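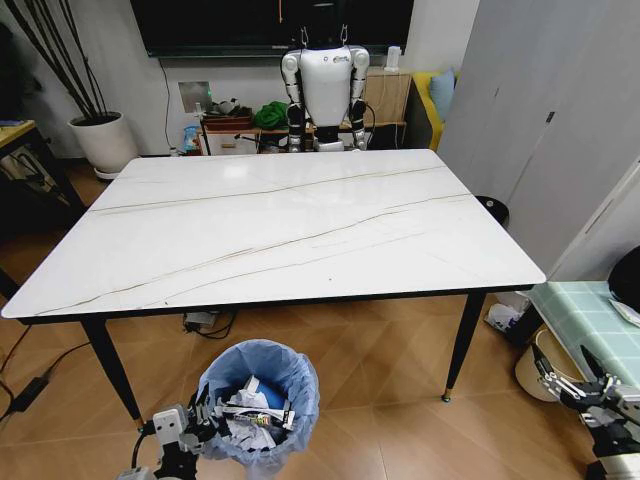 5. Daily care of the tabletop

The Lamham dining table has a glossy marble-pattern top and slender black legs. Clear the top after each meal, before you wipe it.

5.1 Clearing

1. Stand a lined bin next to the table. Fold the bag well over the rim so it does not slip in.
2. Pick up cans first. A crushed can may have sharp edges, so lift it and do not slide it.
3. Empty any liquid from cups into the sink.
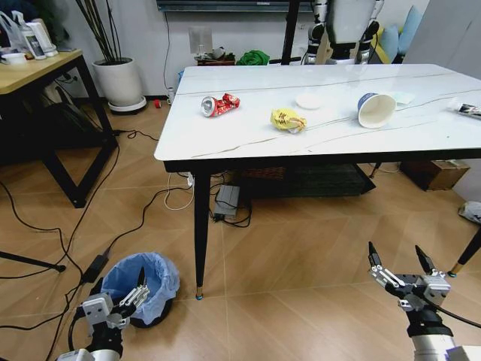

4. Collect snack bags, lids and napkins. Look under wrappers for crumbs and grit, which can dull the gloss.
5. Check the floor by the legs. Keep power cords out of your path.

CAUTION: Do not lean on the edge of the table to reach the far side. Walk around it.

5.2 Wiping

6. Wet a soft cloth with lukewarm water, up to 44 °C, and wring it out.
7. Wipe along the length of the table, then dry with a second cloth.
8. Wipe the foot caps dry if the floor has been mopped.

NOTE: Do not use scouring pads, including fine ones marked 3000 grit.

Owner comments on section 5

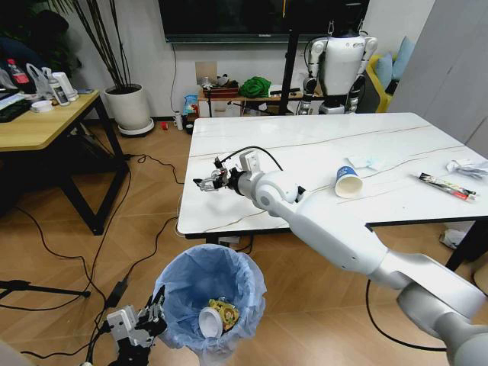

Jarosław Michalski writes that paper cups left on their sides gave him the most trouble, as the last drops of coffee dried into a ring. He now lays a damp cloth over the mark for a few minutes before wiping.

Replacement foot caps: order part 135 from Tokarz, Natville.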